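**Grip closes harder after a stall – anyone else?**

**kaewsai_kat:** Loving this fruit sorting job, but we've hit a proper fault! After 115 picks the left finger stalls, then comes back squeezing far too hard. Log shows error 283 every time. Citrus copes. Cherry tomatoes are my worry.
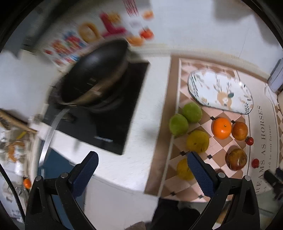 **Vratislav Kuruc:** Sounds like the force limit resets when the finger stalls. Mine did the same on the old Temenar firmware. Update it and you'll be fine.

**mustby_6:** Don't agree, sorry. I'm on the new one and still get 283. I'd check the pivot screws first, and keep your fingers well clear while it recovers!

**kaewsai_kat:** Brilliant, both of you – screws tonight, firmware after. Apples are next on my list. 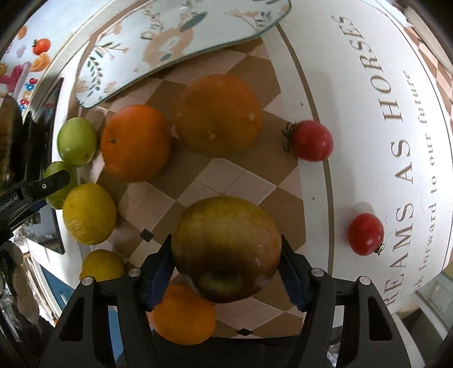
*Apple held between the blue pads, tomatoes off to the right.*

**Vratislav Kuruc:** Still betting on firmware. Post the log either way?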